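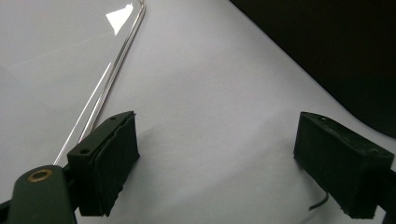
A glass rod on the white sheet, Skima open day, Fri 26 May

I had been promising myself a trip out to Skima for ages, and I'm so glad I finally went - the drive through Duvach alone was worth it. Hatem Bennani met us at the door and let us wander from table to table for as long as we liked, which in my case was most of the morning. I could have stayed with the glass until lunch, but Hậu Tiêu kept waving me over to see the medallions. 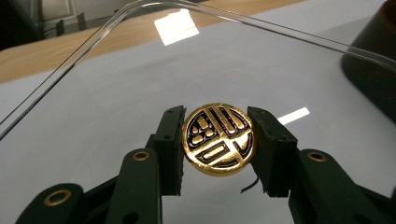 I do love anything gold and round, and the raised bars and little dots on the emblem had me guessing for a good long while (a letter? a map?). We had coffee afterward.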